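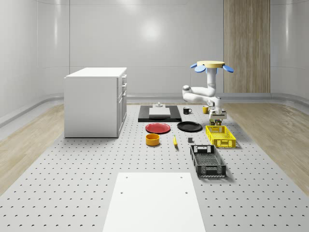 Can a demonstration day for outside visitors also yield usable measurements of a manipulation system? It can, provided that the visitors' choices are logged and the task set is fixed before they arrive.

4. Open-day evaluation

4.1 Setting

The system was shown at the Hutstead open day in February. Visitors worked at a console running the Sodel simulator, in which a single arm operates over a perforated platform stocked with household objects. All trials reported in this section were run in simulation. The physical arm at Hutstead was not part of the program, and no claim about transfer to hardware is made here.

Each visitor was given a short spoken introduction and then chose an instruction from a printed list of 200. The instructions had been written in advance by Birutė Dzene and checked for ambiguity by two readers who had not worked on the planner. Free-form requests were accepted after the listed instruction had been attempted, but these were logged separately and do not enter the results below. The session ran from 10 a.m. until 4 p.m. with a break at noon.

4.2 Instructions and objects

The list covers picking, placing, stacking and moving objects into or out of containers. Object models came from the Jastadent set, with collision meshes simplified by hand where the original meshes had caused unstable contact. Containers with perforated walls were the main difficulty. A full mesh of the wall openings slowed the contact solver below the rate needed for a live demonstration, while a convex approximation closed the interior of the container and made placement impossible. We settled on a hand-built shell of flat panels for collision and kept the detailed mesh for rendering only.

One consequence is that the rendered and simulated surfaces do not agree exactly. A small object resting against a wall can appear to touch the lattice at a point where the solver reports a gap. The mismatch is of little importance for coarse placement, but it matters when the gripper has to enter a container from above and close on an object that has little clearance on either side. 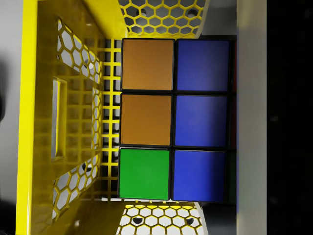
Figure 3. Puzzle cube inside the yellow crate, seen from directly above (rendered).

For retrieval instructions the planner first proposes a vertical approach and tests both gripper orientations against the panel shell. If neither is free of collision, it proposes a push toward the nearest open area of the container floor and then tests again. At most 8 proposals are made before the attempt is abandoned and the visitor is told that the instruction was not completed. The limit was chosen to keep waiting times tolerable and has not been tuned.

4.3 Logging

Every attempt was stored with the instruction text, the initial object poses, the sequence of proposals and the final state. Success was decided by a pose check at the end of the attempt, with a tolerance fixed per instruction. Visitors could also press a button to mark an attempt as wrong. The button was meant to catch cases in which the pose check passed but the visitor had expected something else, such as a mug moved to the correct side of a plate with its handle facing the wrong way.

The log contains 2339 attempts, of which 1172 used instructions from the printed list. The remainder were free-form requests and repeated runs started by staff. Attempts interrupted by a simulator restart were removed before counting. Since visitors were allowed to repeat an instruction they liked, the listed attempts are not spread evenly over the list, and we therefore report success per instruction first and average afterward. 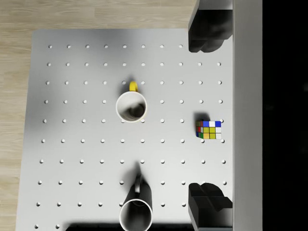

The averaging also limits the influence of groups. School parties tended to gather at one console and ask for the same instruction in turn, and a plain average over attempts would mostly reflect what the first member of each party had picked. The Ezeani baseline, run overnight on the same initial poses, was averaged in the same way.

Two further effects should be kept in mind when reading the results. First, visitors saw the outcome of the previous person's attempt, and several said that they avoided instructions they had just seen fail. The per-instruction average corrects for this only in part – an instruction that failed early may have been tried very few times. Second, the button was used unevenly. Some visitors pressed it after any attempt that looked slow, even when the final state was correct. We kept these marks in the log but did not use them to overrule the pose check. They are discussed together with the free-form requests in Section 5.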